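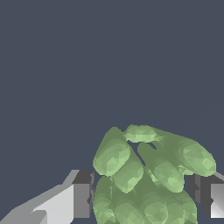

Contact is where most of our planning time goes, so I'll start the talk there. The Kitov planner has to choose a closing pose before it knows which surface each pad will meet first. On a shape made of rounded lobes, like the green one between the fingers, small changes in wrist angle move the contact point from one lobe to the next. The mesh is faceted too, and the surface normals jump at every edge.

Filed under: Talks / Manipulation Software
4 min read

Slide 2. What we had before. The old pipeline fitted a box around the object and closed on the two nearest faces. Fine for cartons. On lumpy shapes the box is mostly air, and the pads arrive at a different time on each side. Say this slowly, people ask about it later.

Slide 3. What changed in July. We dropped the box and started sampling pad poses straight on the collision mesh. Kitov now draws 100 candidates per object, throws out any where the finger body hits before the pad does, and sends the rest to Domgate for scoring. Domgate is only the scorer. It doesn't move anything.

Slide 4. Scoring. Four terms: pad area in contact, angle between the normals, distance from the centre of mass, and clearance behind the finger. The weights live in one config file. We tuned them by hand on 50 meshes and I wouldn't defend the third decimal place.

Pause for questions. If someone asks about friction, point to slide 6.

Slide 5. Normals. Raw facet normals gave us noisy scores, as you'd expect. We average over the pad's footprint before scoring. That cost 7 ms per candidate at first – moving the lookup into a cached tree brought it down, and the graph shows by how much.

Slide 6. Friction. One coefficient for the whole object, set in the scene file. Rowlands reads the same file for the controller, so planning and control at least agree on the value.

Slide 7. Known problems. Gaps between lobes still get treated as solid when the convex pieces are too coarse. The Urkivmont branch has a finer decomposition but it isn't merged. Don't promise a date.

Last slide has the repo layout and the build notes. Leave it up during questions.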